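Setting up your cover list

I run the supply desk for the Rullcombe schools, and this is the bit of the Dronell guide people ring me about most, so I've tried to keep it plain!

1. Log in and pick your school. If you teach at both Jidbridge and Rullcombe, pick the one you're in that morning.

2. Open Cover, then New List, and add your classes. It'll take up to 26 pupils per group before it asks you to split them. 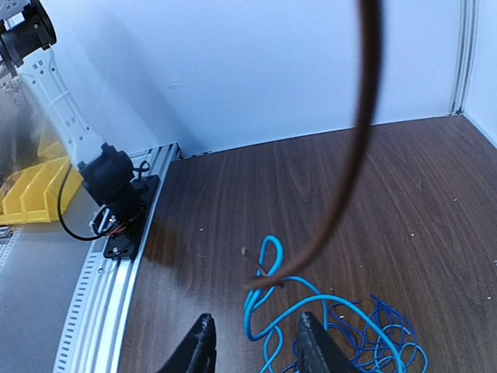
3. Choose who gets the alert. I'd go for 3 supply teachers at most (any more and two of them turn up).

Note: lists saved before 12 May 2021 need saving again.

Caution: don't press Clear All. It wipes the whole term, and I can't get it back for you.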